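## 3. Shape Words in Home Talk

Children hear the names of shapes long before they are asked to use them in school. Earlier parts of this paper dealt with color and number words. The present section turns to words such as *round*, *corner*, *star* and *side*, and to the toys and household objects that tend to prompt them (Figure 3).
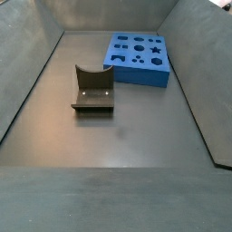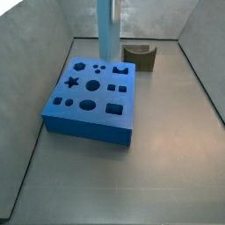
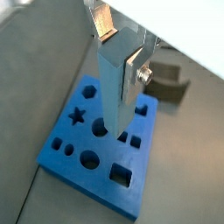

**Figure 3.** First and second: gray-walled enclosure. Third: blue foam shape-sorting board with hexagonal, star-shaped and round holes.

The recordings come from the Brarkia collection, which holds 279 sessions made in the homes of 26 families in Oltoline and Brandano. Parents chose the time of day and received no list of words to use. Transcripts were prepared under the direction of Teun Hermans, and each was checked by a second reader before coding began.

A word was coded as a shape word when it named a whole form (*circle*, *square*) or a part of one (*edge*, *point*). Uses in songs and rhymes were set aside. Words with a second everyday sense presented some difficulty. *Star*, for instance, appeared often as praise, and *round* was common in phrases such as "turn it round." These cases were settled by reading the full exchange.

Parents named whole forms far more often than parts. Names of parts appeared mainly when a child had made a mistake and the parent offered help, as in "look at the corner" or "try the long side." Mealtime talk contained more shape words than expected, most of them applied to bread, crackers and plates. Talk during bath time contained very few.

Differences between the two towns were small and are not pursued further. Differences between families were large. In one household, nearly every use came from an older sister, whose speech had been left out of the first coding plan and was added in February. The effect of siblings is taken up in Section 4, together with the Morgan word list used to measure each child's vocabulary at the final visit.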